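How to teach a robot arm to stack the bowls (and whether you should bother)

People keep asking me when a machine is going to put the crockery away, so I'll tell you how far I've got. Bowls are the place to start: no handles, no lids, and they more or less want to sit inside each other.

Use three, with the ribbed blue one at the bottom and the two green ones on top. Clear everything else off the mat and bring the arm in from the side. 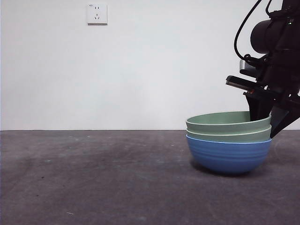

Next comes the grip, and this is where I lost most of October! Don't try to hug the whole bowl. Open the fingers, put one inside and one outside, and pinch the wall. Go in slowly, lift straight up, and save the pose once you're happy with it. 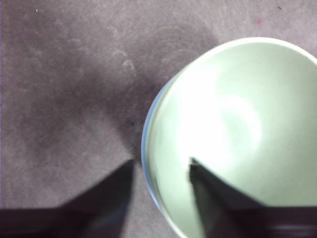
Parisa Bakhtiari wrote in to say that she'd tried the same pinch at Stodley and it was fine until she swapped in heavier bowls, which swung like a bell. She slowed the lift right down and now wouldn't run it any other way.

Good tip, and I've pinched it (sorry). For letting go, lower until the bowl is sitting properly, open up, back the arm well clear and only then close the fingers. 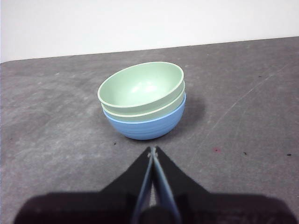

Then do it all again, 250 times if you can bear it, moving the start position a bit each go. Can it do my washing up? No, not yet. I'd trust it with a stack of bowls, but glasses are staying with me for now.

164 shares | 2 comments

Related
Folding tea towels with the Braltus
Zarei or Bolance: which arm for a small kitchen?

Contact | © Nima Nouri | Back to top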